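27 December 2023

I've been meaning to write about slowing down in the mornings ever since September, when my friend Petronella Mokoena talked me into walking before breakfast. I'm not a morning person and never have been. My mother used to stand at the bottom of the stairs and sing until I came down, and she was a terrible singer, so you can imagine the mood I arrived in. But Petronella has a way of asking that makes it very hard to say no, and so one gray, drizzly morning I found myself at the end of Brornell Lane in an old raincoat, wondering what on earth I'd agreed to.

We went as far as the Clokum bridge and back. I complained the whole way out and talked the whole way home, and by the time I had the kettle on I felt so pleased with myself that I went again the next day, and the day after that (Petronella didn't even come that time – she had a cold).

Now it's the stretch after Christmas, when the leftovers are running low and everyone in the house is still asleep at nine, and I've come to love the walk most of all. The lane is so quiet. I met Declan Quinlan out with his spaniel yesterday and we stood talking about soup for so long that the dog lay down.

What has helped me most is getting everything ready the night before. If I have to hunt for a glove, I'm done for, and I'll be back under the covers before you know it. So my coat goes on the hook, my hat goes in the coat pocket, and my shoes get put away where I can find them half asleep.
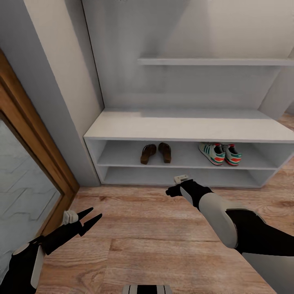
*A place to sit and a place for the shoes. Bliss!*

I keep a little notebook too, just a line or two for each walk. Yesterday's says "frost, soup, heron." I've filled 241 lines so far, because I do run on, and my hope is to get to 300 before I need a new one. Kátia Macedo gave it to me for my birthday and I'd been saving it for something special, the way you do with nice notebooks, until it had sat in a drawer for four years.

If you've been thinking of trying this yourself, start small. Ten minutes is plenty. Go to the mailbox and back if it's nasty out, and have something good waiting for you at home. Mine is toast with the last of the plum jam, and there's one jar left after this one, so I'll have to start being polite to Gobnait Dunne again – she's the one with the tree.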